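Stacking strength of corrugated cartons: what the compression test leaves out
Speaker notes

Slide 1. Title
Leave up while people sit down. Check that the clicker works from the left side of the stage. Handout is the two-page summary, the full tables are in the appendix and will not be shown.

Slide 2. Scope
Single-wall cartons with top-opening flaps, machine-erected and hand-packed. Double wall is mentioned once, on slide 9. Nothing on print, nothing on recycled content except where it affects moisture uptake. Loads are static or nearly static. Drop and vibration are a separate talk.
The argument in short: the box compression figure on a supplier sheet is measured on a new, empty, sealed carton between two flat plates at 23 degrees and 50 per cent relative humidity. A carton in a warehouse meets very few of those conditions at once.

Slide 3. Where the load goes
Show the load distribution sketch. In a rectangular carton most of the load near failure is carried by the four vertical corners and a narrow strip of board on either side of each. The middle of a long panel bows out early and then contributes little. Point at the bowed panel on the right of the slide.
Consequences: flute direction must be vertical in the side panels. Damage at a corner costs more than the same damage mid-panel. Contents that touch the top and can bear load change the sum completely, so ask first whether the goods are self-supporting.

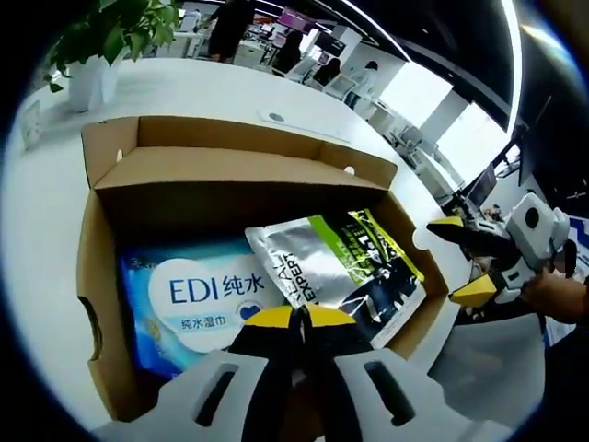 Holes and cut-outs are the most common change made after a design has been approved. Someone adds a hand hole or a vent, and the original test certificate stays in the folder. What matters is which panel is cut and where. A small round hole near the top corner of a flap, like the one in the tall rear flap on this slide, sits outside the vertical walls and takes nothing away from the load path once the flap is folded down. The same hole moved to a side panel and placed next to a vertical score does take something away. Hand holes in the end panels are acceptable if kept central and away from the top score. Ask for a retest when a cut-out moves, even if its size has not changed.

Slide 5. The Tredero trial
Background for anyone who has not seen it. Tredero was set up to compare laboratory compression figures with what happened to the same cartons in store. One carton design, one board grade, two warehouses: Flosgate (ambient, dock doors open for much of the day) and Sterkent (heated, smaller, better sealed).
Design value from the laboratory: 3,000 N mean. Total placed in store: 2,000 cartons, split evenly between the two buildings. Footprint 500 mm on the long side. All loaded in September, same packing line, same tape.
Say clearly that the pallets were not of the same type at both sites. This was noticed after loading. It limits what can be said about the bottom layer and the report says so.

Slide 6. Moisture
Board takes up water from the air and loses stiffness. The effect is large in the range that ordinary warehouses cover, and it is not fully reversible. Board that has been damp and dried again ends up at a different moisture content from board that was never damp, at the same humidity. This is hysteresis and it is the reason why a single humidity reading on the day of inspection is a poor guide.
At Flosgate the humidity logger by the dock doors and the one at the back of the aisle disagreed for most of each day. The cartons nearest the doors saw more cycling. Cycling is worse for creep than a constant high value. Pause here, there is usually a question about desiccants. Answer: fine for the goods, no use for the board.

Slide 7. Time under load
A carton that holds a given load for one minute will not hold it for a month. Plot is load ratio against log time. Read off the one-month line and the three-month line. Do not read off the equation, it is in the handout.
Remind the audience that the test machine reaches failure in under a minute.
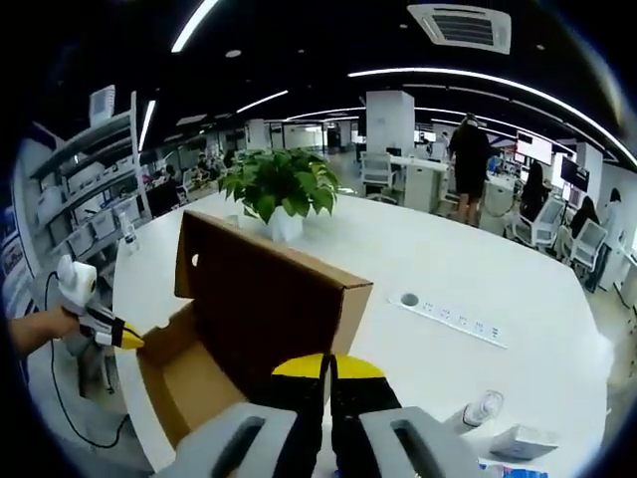

Notes prepared by the packaging test group, Bachmann
Last revised 4/1/23

Slide 8. Pallet pattern
Column stacking keeps corner above corner. Interlocked patterns are more stable against tipping and give away a large part of the compression strength, as corners land on panel middles of the layer beneath. The usual compromise is columns for the lower layers and one interlocked layer at the top, with stretch wrap.
Overhang: even a small overhang unloads two corners out of four. It is the cheapest fault to correct and the most often found. Of the failed cartons at Flosgate, 39 were in the bottom layer with at least one edge past the deck board. Sterkent had failures from the same cause but the pallet type differs, see slide 5, so no comparison is offered.
Deck gaps: a corner over a gap is an unsupported corner. A sheet of solid board between pallet and first layer helps a little. A closer deck helps more.

Slide 9. Combining the factors
The table multiplies separate reductions for time, humidity, pattern, overhang and handling. Go through one row only, the ambient store with column stacking. Multiplying assumes that the effects are independent. They are not, as humidity and time clearly interact, but the product tends to err on the safe side for single wall. For double wall we have too little data to say.
If asked for one safety factor to use everywhere: there is none that is both safe and affordable. Give the range from the handout and refer to storage time. 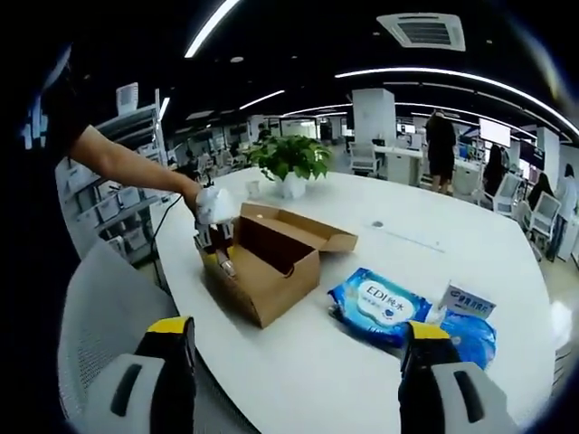 Open carton on a white table, lid folded back and side flaps up.

Slide 10. Handling before closing
Cartons lose strength before they reach the pallet. Main causes on the lines we visited:
Flaps folded back past the score and left there, so that the score cracks on the outer liner.
Panels squeezed between conveyor rails set for the previous size.
Overfilling, which bows the long panels before any load is applied.
Flat blanks stored on edge, or strapped so tightly that the flutes near the strap are crushed.
Crushed flutes are hard to see and easy to measure. A thickness gauge on delivered blanks takes a few minutes per bundle. Record the value against the delivery note, not the production date.

Slide 11. What to ask the supplier
Compression mean and spread, not mean only. Number of samples. Conditioning time. Whether the samples were machine-made or cut on a plotting table. Table-cut samples usually test higher, as they have not been through the printing and folding rolls.

Slide 12. Open points
Effect of tape type on the top flaps – measured, within scatter. Effect of partitions – second series planned at Sterkent. Loggers inside the cartons as well as in the aisle. Flosgate to confirm rack space.
Questions. If time is short, skip slide 11, it is all in the handout.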